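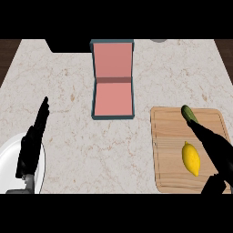 Kornau Simulation Cell — Maintenance and Inspection Group

Two-arm kitchen cell, virtual build. Inspection checklist with comments, October 2018
Filled in by: Chidubem Idahosa
Countersigned by: Severin Lüthi

Scope: the rendered cell only (left arm, right arm, counter, loose items, cell view). The hardware at Flodunstead has its own sheet. Please stop copying results from one to the other.

1. Scene loads from a clean start
Pass. Load time 35 seconds. The release note from Zikix promised an improvement over July. I compared the logs and can't find one.

2. Counter placed and level
Pass. Marble top, wood visible past it at the upper left and upper right. I put a level reading on all corners because the last sheet just said "looks fine" and I don't know what that means.

3. Cell view covers the work area
Comment. Plate runs out of view at the left, and the far end of the box meets the upper black band. Anything set down behind the box can't be checked from this view. The setup guide calls this "full coverage." I would call it most of the counter. Not failing it, but the wording should change.

4. Left arm, rest position
Comment. Fingers overlap the rim of the white plate in this view. The clearance table says they are well above it, and they may be, but one view from overhead doesn't settle height. Read the height from the joint log before signing. Severin did this after me and got 19 mm. Accepted.

5. Left arm, gripper seated on wrist
Pass. Black gripper on gray wrist, no gap found when I stepped through the joint range.

6. Right arm, approach to the cucumber
Open. The tip stops right at the lower end of the cucumber. The status panel reports "grasp" at this point. I don't accept that as evidence of a grasp. The panel goes by finger distance to the target and would say the same for a near miss. Needs the contact force log attached, and a lift test with the result written down, before anyone ticks this.

7. Right arm, clearance over the cutting board
Comment. The thick part of the arm passes over the right side of the board, to the right of the lemon. Collision check ran 769 steps with no contact flagged. Fine, but was the collision mesh for the board switched on? It was off in July and we got the same clean result.
SL: It was on. I checked the file.
CI: Then please add it to the header so I don't have to ask.

8. Box open, lid folded back
Pass. Hinge strip shows between lid and base. The lid stayed put through 3 resets. I was told the hinge drift was fixed and didn't believe it, so I ran the resets one after another without reloading. No drift.

9. Loose items on the board
Pass. Cucumber near the top edge, lemon lower down. The lemon has a habit of creeping when physics is left running, so record its position at load and again at the end of the run.

10. Shadows and lighting
Pass, with little enthusiasm. Faint shadows at the box and along the board. The claim that the new lighting makes the vision module more reliable is not something this sheet can confirm, and I would like it removed from the Lã project summary until there is a number behind it.

11. Emergency stop command
Pass. Both arms halt. Test it in mid-motion, with the arms moving — a stop sent to an arm at rest proves nothing.

Result: conditional. Item 6 stays open and the cell is not to be used for training runs until it is closed. Item 3 goes to whoever owns the setup guide.

SL: Agreed on 6. On item 3 I think you are being picky, but I'll change the sentence.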